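## 4. Setting up alerts for export notices

Zevow reads the public notices of arms sales which a government sends to its legislature, and it tells you when a notice is new, changed or put on hold. In this section you choose the countries you follow and who in your office receives the alerts. You need an editor account. If you only have a reader account, please ask your Zosance contact to change it first.

### 4.1 Create a watch list

1. Open **Notices** and click **New watch list**.
2. Give the list a short name. The name can have up to 32 characters, and it appears in the subject of every e-mail.
3. Under **Buyer**, select the countries. You can select a regional group, but then later members of the group are not added automatically.
4. Under **Stage**, leave all boxes checked for the first week. You can remove stages later.
5. Click **Save**. The list is now in status *Draft* and sends nothing.

**Note:** A letter from one legislator is not a hold. Zevow shows such letters in the tab **Correspondence**, and they do not change the stage of the notice. 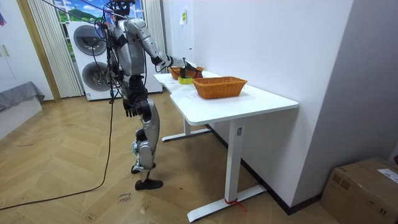 *Figure 4-1. Humanoid robot at a white desk, with a small dark object in its gripper above a wicker basket.*

### 4.2 Import older notices

The archive from Plenemitz contains 219 notices up to December. The import is optional – many offices work only with new ones.

1. Go to **Settings > Sources > Archive**.
2. Choose *Plenemitz* and click **Check**. Wait until the check is finished.
3. Read the list of duplicates. Mark the entry you want to keep in each pair.
4. Click **Import**.

**Caution:** Do not activate a watch list during the import. Every old notice would be sent as a new alert, and sent e-mails cannot be called back.

### 4.3 Activate and test

1. Open your watch list and add the recipients.
2. Click **Send test**. The test message uses notice 116, a sample record with the buyer name "Birkett".
3. If the message arrived, change the status from *Draft* to *Active*.

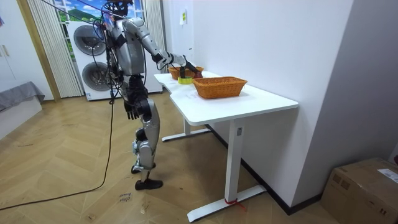
*Figure 4-2. The robot's right hand over the desk, beside a yellow roll of tape and between two woven baskets.*

If the test message did not arrive, look in the spam folder and then repeat step 2. The time in the message is the time of the legislature – it is not your local time.

Section revised 31 May 2019, Joana Sampaio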